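A wet night at the Burier, and a harp I keep thinking about

I nearly didn't go. It had been raining since lunch, the kind of October rain that gets in at your collar, and I had a pot of soup on and every excuse I needed. But Armelle Chevalier had put a ticket aside for me and I'd have felt bad leaving it in an envelope at the door, so off I went with my good shoes in a grocery bag.

If you haven't been to the Burier, it's an old seed hall that holds 194 people when they bring out the folding chairs. The sound is lovely if you sit toward the back and a bit muddy if you sit up front, and I have learned this the hard way over many winters. I took my usual seat by the radiator and changed my shoes.

The band was Dradach, a quintet I'd only heard on the radio before. They're built around Eimear Ní Bhriain's harp, with fiddle, bass clarinet, double bass and a drummer who mostly plays with his hands. I wasn't sure about the bass clarinet on paper. I'm very sure about it now! In the slow tunes it sat right underneath the harp, so soft I kept looking over to check whether he was playing at all.

They opened with a set of three jigs, which got everybody's feet going, and then went straight into something new called "Prellier" that has no tune to speak of for the first few minutes. Just one low note from the bass and the harp dropping little handfuls of notes on top of it. A man in front of me unwrapped a cough drop through most of this and I forgave him somewhere near the end.
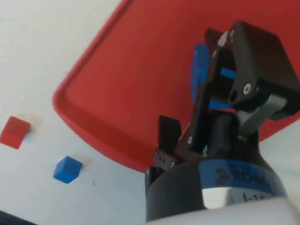
The second half

After the break (tea in paper cups, and a very good lemon cake) they came back without the drummer and played two songs. Eimear sings in a plain way, almost like talking, and she doesn't push. The first was a rowing song she said she'd learned from a neighbor. The second one she introduced as "the long one," and she wasn't kidding, but I could have taken another ten verses of it.

Then the drummer wandered back on with his coat over his arm, as if he'd been out to move his car, and they went into the Thorlacius suite. It's in 5 movements and runs close to half an hour, and it was the reason Armelle had been nagging me to come. She was right. The third movement is a sort of lopsided waltz where the fiddle keeps arriving a beat early, and the whole room was leaning along with it. The fourth is quieter and I think it could lose a page or so. The last one builds and builds and then stops dead, and there was a good long hush before anybody clapped.

I bought the record on the way out. They pressed 463 of them and mine is number 100, written in pencil on the inside of the sleeve, which pleased me more than it should have. I've played side two every morning this week with my coffee. The suite isn't on it, sadly, but "Prellier" is, and without the cough drop it's even better.

Armelle tells me they may be back in the spring with a singer from the coast, and she's promised to call when she knows more. I'll bring the good shoes again. And the soup was fine, by the way - I'd turned it off before I left, though I worried about it all through the jigs.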